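Meet Mowat, the Helper in the Kitchen

Have you ever come home with a big bag of groceries and wished for an extra pair of hands? The people at a small company called Hiltureck wished for that too, so they built Mowat, a robot with two arms and two hands that families can rent for up to 30 days.

Picking up a bottle is easy for you, and you hardly think about it. Mowat has to think about it quite a lot! It has to find the bottle, reach out, and close its fingers just enough. Squeeze too hard and the plastic crumples. Squeeze too softly and, well, you'd better get the mop.

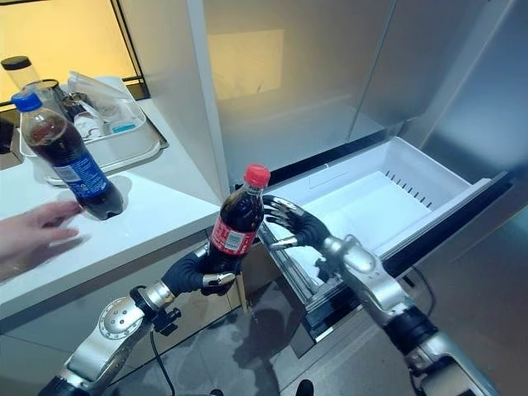
Mowat holds a bottle of cola by the open freezer drawer.

Look at the fingers, which are dark with silver tips. One of them curls right around the front of the bottle, a bit like yours do when you hold a drink. The other hand is wide open.

A drawer is harder for a robot than a table, because a drawer has sides to bump into. Try it yourself with an empty shoebox: put on thick mittens and set a plastic bottle inside without touching the edges. It takes some practice, and you've had hands your whole life. 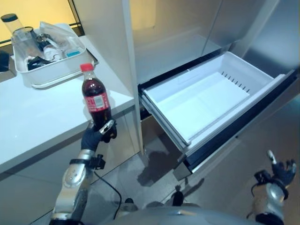

Page last changed: 15 August 2021

When a family rents Mowat, a helper from Hiltureck named Blair MacAulay comes along on the first day and stays for 2 hours to show everyone how it works, and there is always plenty of time for questions. Grown-ups do the setting up, but children are very welcome to watch from the other side of the kitchen and to tell Mowat "thank you" if they like (lots of them do).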